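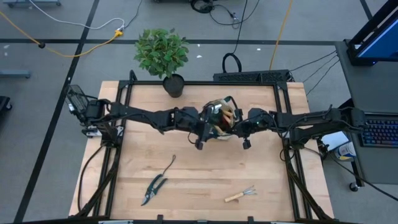 Tuesday, 4:10 pm

Writing this up before I go home because I know what I am like, and by tomorrow I will have forgotten half of it. Today was the plant bench day that Bronwyn and I have been promising each other since February, and we got a good deal further than I thought we would, even with the tea break that turned into an hour.

Started with the tools. I have been grumbling about the pruning shears for weeks (Kane, you know this, you have been on the receiving end) and finally sat down to find out what was the matter with them. There was old sap baked on right up by the pivot, so they closed fine when empty and then stuck halfway through anything thicker than a pencil. Soaked the blades in warm soapy water, went over them with the green side of a sponge, then a little steel wool for the stubborn bits. Dried them properly and put one drop of oil in the joint. They snap shut now with that nice clean sound. I did not sharpen them. The edge is still decent, and last time I got carried away with the stone I took off more than I meant to.

The little hand rake got a brush and a wipe and nothing else. I rubbed linseed oil into the handle back in the fall and it has held up beautifully, so I left it alone. Please can we all hang it back up tines down. I caught my sleeve on it again this morning.

Then the plant. It had been living in the corner by the Costigan cabinet, where it gets hardly any light, and I was half expecting trouble. I needn't have worried – it is as green and bushy as anything, and the worst I found was a little dust on the lower leaves. Bronwyn thinks it should go up a size in the spring. I think it is perfectly happy in its black pot and would rather be left in peace. We agreed to look at the roots in March and let them settle the argument. If they are circling the bottom, she wins and I will buy the compost.

Feed: I mixed the Bumard at half strength, 10 ml into a 2000 ml can, and gave it 200 ml of that after plain water had gone through first. The rest is in the can under the sink with a label on it. It will keep until next week, but give it a swirl before using it as it settles. Please don't tip it out thinking it is dirty water. (It does look like dirty water.)

The woven piece took up most of the afternoon, and I am glad we gave it the time. It is the one with the orange and white worked in among the brown, and Bronwyn is very fond of it, as am I. Dried material like this doesn't mind sitting still for years, but it hates being squeezed, and it hates being picked up by whichever bit happens to be sticking out. Hold it low down on both sides, with as little pressure as you can get away with. We had a soft brush ready for the dust and worked along the weave, never across it. Across is how you lift the ends, and once an end is up it catches on everything.

I wanted to mist it, too, because it sounds crackly when you touch it. Bronwyn talked me out of that. Her reasoning was that the hygrometer on the wall said 50, which is comfortable enough for it, and that damp in the middle of a tight weave takes forever to get out again and can go moldy where you won't see it. I still think a very fine mist on a dry day would do no harm, but I am willing to be told. I'll try it on the offcuts in the Drestov box first and leave them a week.

The tabletop could do with some attention as well. It is a lovely pale top and it would be a shame to let wet pots leave rings on it. There are cork mats in the second drawer, the big ones will fit under any pot we own, so let's use them. I would like to oil the whole thing before the Trirance people visit, but that means clearing everything off for a night, and I am not doing that on my own with my back.

Still to do:
Find the other cork mat, or own up to having taken it.
New twine, the thin natural kind.
Ask Kane where he got that brush, as I want a second one.
Check the offcuts next Tuesday for any spotting.

Kane, there is half a lemon loaf in the tin by the kettle. Bronwyn made it, so get in before I do.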